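Okay, small thread about baskets, cups and one tabletop, because I've been turning this over all morning and my coffee has gone cold twice. Get comfortable, I'm not known for being brief.

I've wanted a better way to keep the everyday cups together for ages. At my place they end up on every flat surface we own, and then there isn't a single one on the shelf when you want it.

So, a white wire basket, with cups in it, on a pale wood table. Simple as that, and I like it so much more than I thought I would!
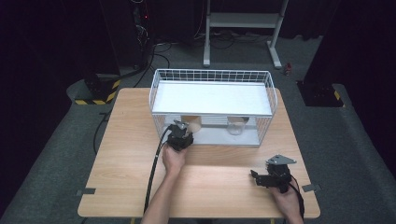
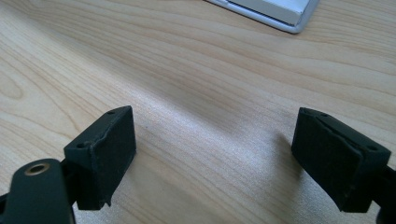
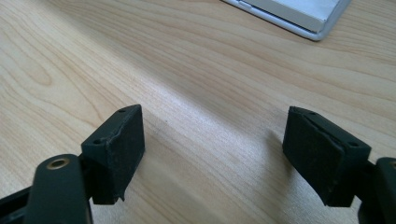

Let me talk about the wood first, since I know a few of you are grain people (you've told me, at length, and I love you for it). Pale blond, with those long wavy lines and a few ovals drifting through. I could look at it all day. I have been looking at it all day.

It's the kind of surface that makes me want to own fewer things. Then I go home to my own kitchen table, which has mail on it, and a bowl of keys, and a candle I'm saving for some occasion I haven't named yet.

Okay, the basket. I'm a wire basket convert as of this March. Before that I was all in on the woven kind, and they're lovely, but crumbs get down in the weave and then you're out on the back step banging a basket against the railing like it owes you money.

With wire you can see what's in there from across the room. That's the whole appeal for me. If I can't see a thing I forget I have it, and then I buy another one, and that's how I came to own three potato peelers.

The one thing I'd look for is a flat, solid bottom. An all-wire floor is miserable for cups. They lean, they wobble, and a narrow one will catch a foot between the rods and go right over. My first basket was like that (a Sikis, from their older line) and I ended up cutting a piece of shelf liner to fit. It worked fine, but it slid around every time I lifted the thing.

The one I have at home now is a Vukard, the long low one, and I've been really happy with it. I did measure the cupboard before I ordered, for once in my life, and it still only goes in lengthwise. Measure the door opening too, friends, and remember the hinges!

A couple of people have asked how I load mine. I put the cups along the front, so I can grab one without reaching over everything, and whatever's left goes behind. Tall things at the back. Paper cups get their own end, away from anything heavy, as they crush if you look at them wrong.

Clear cups I like to keep where the light gets to them. I have no practical argument for this at all. They look pretty and it cheers me up when I'm making breakfast.

I used to stack them, by the way, and I've stopped. The clear plastic ones would get stuck together and I'd be standing there twisting and muttering while everybody waited for their juice. Side by side takes up more room but my mornings are calmer.

Oh, and somebody wanted to know about cleaning the wire. Warm water, a drop of dish soap, an old soft toothbrush for the corners where the rods cross. Dry it well afterward and don't leave it in the sink overnight. I did that with the Sikis one and got a little rust spot near the rim that I've been turning toward the wall ever since.

For a pale wood table I'm much gentler. Damp cloth, wipe with the grain, then a dry cloth right behind it. I keep a Mbeki cloth just for that (the thick ones, they last forever) and I will absolutely say something if I see anyone using it on the stove.

Next on my list is the drawer with the lids. I've been avoiding it for so long that it now needs a little hip bump to close. If any of you have a system for lids that doesn't involve buying yet another basket, please send it my way, and if it does involve another basket, well, send it anyway.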